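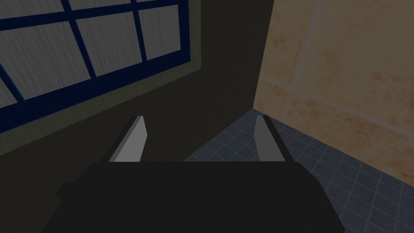
Doveck Home and Holiday Decorating Circle
Minutes, 1/31/21, 3 p.m., by video call

On the call: Greer MacBrayne (chair), Mitra Rashti, Gunther Meinecke, Calum MacLeish, Tamsin Baxter (minutes). Plus the dog at Gunther's end.

Last meeting's minutes approved with one fix. The ribbon Mitra ordered was wired, so the line saying "plain satin" has been changed.

1. Winter window wrap-up
What a season! Greer read out some of the notes people left in the comment box at Kultness Hall, and there were so many kind ones that she had to stop and save the rest for the newsletter. The dried orange garlands got the most love, followed by the paper stars on the stair rail. Total spend was $600 for both floors and the porch, with the receipts all in. Calum still has the stepladder and will bring it back this week.

2. Spring tables
The big item of the day. Our spring table show goes up at Kultness Hall in March, and the theme is Kitchen Garden (voted in, everyone for it except Gunther, who wanted Seaside and took it very well).
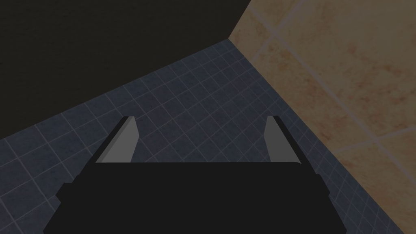
Tamsin Baxter

Mitra shared her color board and we all loved it: soft green, butter yellow, and a brick pink she mixed herself from two leftover sample pots. She'd like herbs in clay pots down the middle of each table in place of cut flowers, so guests can take a pot home at the end. Rosemary and thyme for sure, mint if someone can keep it from taking over. Greer asked about height, as last spring people couldn't see each other over the tulips. Mitra will keep everything below chin level when seated.

Linens: Fekach has offered us plain cotton runners at cost. Calum has felt the sample and says it's a nice weight and irons easily. Agreed to order, undyed. Gunther will try a tea dye on one and an onion skin dye on another and show us both next time. Can't wait for this one!

Place cards: seed paper, hand lettered. We need 200. Lettering to be split between Tamsin and Greer, who have the closest handwriting. Long discussion about whether last names are needed. Left open.

3. Storage
The closet at the hall is full. Mitra went through the ornament boxes and made a complete list at last, 1,721 pieces including the glass birds. Wonderful job, and the list is now in the shared folder. Agreed to pass on the gold plastic swags and the second set of plaid bows. The glass birds stay!

4. Money
$3 jar at the workshops to continue. No change to dues.

5. Anything else
Calum wants to run a wreath base workshop using grapevine from his sister's fence. Yes please. He'll send dates.
Greer asked that borrowed glue guns come back with their stands.
Gunther asked for Seaside to be put on the list for next year. Done.

To do
Greer: book the hall, start lettering
Mitra: herb prices, table sketches
Gunther: dye tests
Calum: stepladder, runner order, workshop dates
Tamsin: seed paper, send out these minutes

Call ended 4:20 p.m. Next one same link.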